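Proron Bimanual Packing Cell – Service Notice: Delayed Grip Release
Product page, Stelldale Handling Equipment. Last revised 2025-11-06

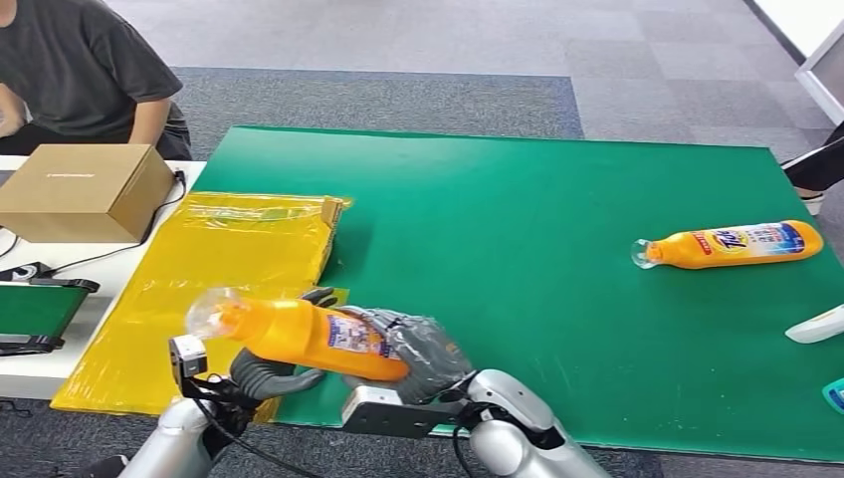 Beca Harries wrote to the service desk that on her unit the right hand kept hold of a bottle after the release command and then opened while the arm was already on its way back. The bottle fell to the floor and split at the neck. She asked whether the hand could do the same with an operator's fingers.

The fault has been confirmed in units supplied since June with hand firmware 34. When a textured glove is fitted, the palm sensor may continue to report contact after the fingers have been told to open. The controller then waits, and the release can arrive over 3 seconds late. A hand in this state does not increase its force, but it will not let go on request.

Products affected
Proron cell, right and left hands, with textured glove
Valitz replacement glove, when fitted to a Proron hand
The Villca single-arm unit uses a different palm sensor and is not affected.

Action required
Operators must not reach for an item held by the hand. If release is late, press the stop button, wait for the arm lamp to go out and open the fingers with the manual lever at the wrist. Arm speed is to be limited to 60 mm per second until the update has been installed – the setting is found under Motion, Limits.
Persons not operating the cell should remain outside the marked floor area while the arms are powered.

Remedy
Firmware 35 is supplied free of charge. After installation, run the release test for 200 cycles with the glove on and keep the printed result with the machine log. Any late release during the test should be reported to Tormod Sandberg at the service desk, quoting the serial number of the hand, not that of the cell.

Gloves already in use need not be returned.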